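The Second Interview

Weidong Mao had worked in the claims office at Flerkico for seven years when they asked him to apply for the supervisor job. He said he would think about it. His manager told him there was nothing to think about, and she put his name down.

The first interview was with her and lasted as long as a cup of coffee. The second was on 9/4/24 at the head office in Haltville, with two people he had never met. He ironed a shirt the night before and hung it on the bathroom door.

His father called while he was ironing.

"They pay more?" his father asked.

"Five hundred a month more."

"Then what is the problem?"

Weidong said there was no problem. He said he had to finish the shirt before the iron got too hot, and his father, who had pressed his own shirts for most of his life, told him to do the collar first and hung up.

The train to Haltville left early. He took a seat by the window and read over the notes he had made. Strengths, weaknesses, a time when he had dealt with conflict. He had written a paragraph on each one and learned them more or less by heart. When he said them under his breath they sounded like somebody else's answers, probably because he had copied two of them from a library book. 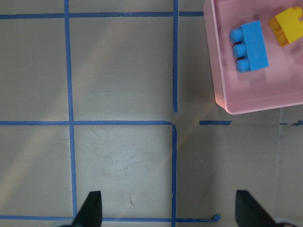
At Moura the train stopped and did not start again. After a while a voice said there was a signal fault up the line. People took out their phones. Weidong called the number on his letter and a young man told him not to worry, they were running behind anyway.

The woman across from him had a canvas bag on her lap with a level sticking out of it. She was older than he was, maybe by ten years, and she had paint on her wrist.

"Job interview?" she said.

"How did you know?"

"You keep moving your lips."

He put the notes away. She asked what the job was and he told her. She asked if it was a good one and he said yes, it was a step up, he would have a team and an office with a door.

"Do you like telling people what to do?"

He gave this some thought. "No," he said. "I don't mind if they ask me."

She nodded. She told him she had kept the books for a trucking company until she was forty-six. Now she hung doors and fitted kitchens. She had started by taking an evening class, two nights a week, and it was a long time before anyone paid her. The first winter she had to borrow money from her sister.

"Was it worth it?" he asked.

"My knees hurt," she said. "I sleep fine, though."

The train started. She got off at the next station and went down the platform without looking back, the bag banging against her leg.

Weidong thought about May. In May the office had closed for a week so the carpets could be replaced, and he had gone to stay with his cousin in Momance, who repaired clocks and had more work than he could handle. On the first day Weidong swept up. On the second his cousin gave him a kitchen clock that was not worth fixing and told him to take it apart and put it back together. It took him until dark. It didn't run. He did it over the next morning and it ran for four minutes, and he could still remember where he was standing when he heard it stop.

His cousin had said there was a bench free if he ever wanted it. He had said it while looking for a screwdriver, and Weidong had taken it for politeness.
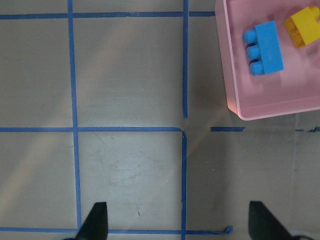 The head office was a tall building with a revolving door. He was given a badge and a glass of water. The two people who interviewed him were pleasant. One did the talking and the other wrote things down.

They asked about conflict and he gave them the paragraph. They asked about his strengths and he gave them that one too. Then the one who had been writing put her pen down and asked why he wanted to be a supervisor.

He had an answer for that. It began with the words "I have always been," and he got as far as "always."

The air conditioning was loud. He could see the street behind her, and a man trying to get a mattress into a van.

"My manager put my name down," he said.

She waited to see if there was more.

"I'm good at claims," he said. "I know the work. I could show someone else how to do it. But I'd spend the day in meetings, and I don't think I would like it."

"People get used to the meetings," the other one said.

"Yes," Weidong said. "I think I would get used to it."

She picked up the pen again but did not write anything. They asked him a few more questions and thanked him for coming such a long way. He handed back the badge at the front desk.

There was a bench outside the station with a view of the parking lot. He had most of an hour before his train. He ate the sandwich he had packed and folded the foil into a square, and then he called his cousin.

It rang for a long time.

"I'm in the middle of something," his cousin said. "Is it urgent?"

"No," Weidong said. "What are you doing on Saturday?"

"Working. Why?"

"I'll come on the early bus."

There was a small clatter at the other end, and his cousin swore and said something had rolled under the cabinet.

"Bring your own lunch," he said.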